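Buston House Residents' Meeting
Laundry and shared rooms, October

Present: Līga Eglītis (chair) and residents of floors one to three. Minutes of the last meeting were approved.

1. Laundry. Reds and whites are to be washed separately. The front loader stays where it is, next to the tiled area.

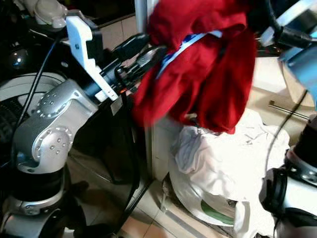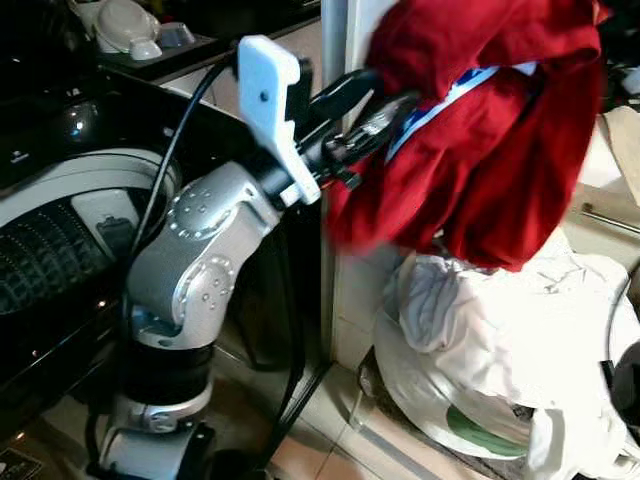

The red garment with the white and blue trim

Clothes left in the laundry past Sunday evening go on the shelf in the hall. Two residents asked for longer; not agreed.

2. Repairs. Zürcher quoted $1,376 to replace the drain hose and re-grout the floor. Approved. Ruten did not send a quote.

3. Money. Balance in the house account is $3,432 before the repair.

4. Keys. Līga to order new ones for the side door.

Meeting closed at 8:40 p.m.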